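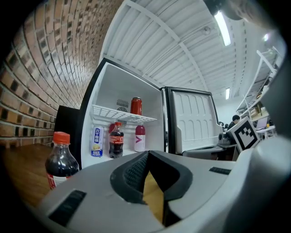
Who keeps the break fridge stocked once a machine takes over the fetching and loading?

The people on the floor still do, at least for deciding what goes in and what comes out. At Weerasinghe we handed over part of the shelf loading in July, and the tips on this page come from the months after that.

Give every kind of drink its own spot and leave it there. People can find a cola anywhere in a fridge. A machine does better when the bottles stand upright on the floor of the fridge with a finger's width between them. Short cans can go on the wire shelf.

Open the door all the way before a loading run. A door left halfway swings back and knocks things over, and then somebody has to leave their bench and mop.

Wipe cans and bottles dry before they go on the table. Wet plastic slips, in a hand or in a jaw.

Keep the lunch boxes out. We tried sharing one fridge for both and gave up after 3 weeks. Lunches now go in the old one by the stairs, with a name and a date on each.

What changed for people is mostly the timing. Ovidiu Avram used to fill the fridge at the end of his shift. Now he checks it in the morning, takes out whatever is past its date and writes the shopping list. He says it takes him almost 18 minutes, and he would like it to be less. The evening shift was worried about losing hours over it. Their hours stayed the same, and the time went to sorting returns, which some of them like and some don't.

Tell people before you change the layout. Put a note on the door with the new places marked, and leave it up for a week. Whoever is on shift should also know how to stop a run and who to call if a bottle splits.

Cleaning is still done by hand. Switch off at the wall, take out the shelf, wash it in warm water with a little baking soda, and dry it well. Don't spray anything at the vent in the back.

Last updated 23/04/2019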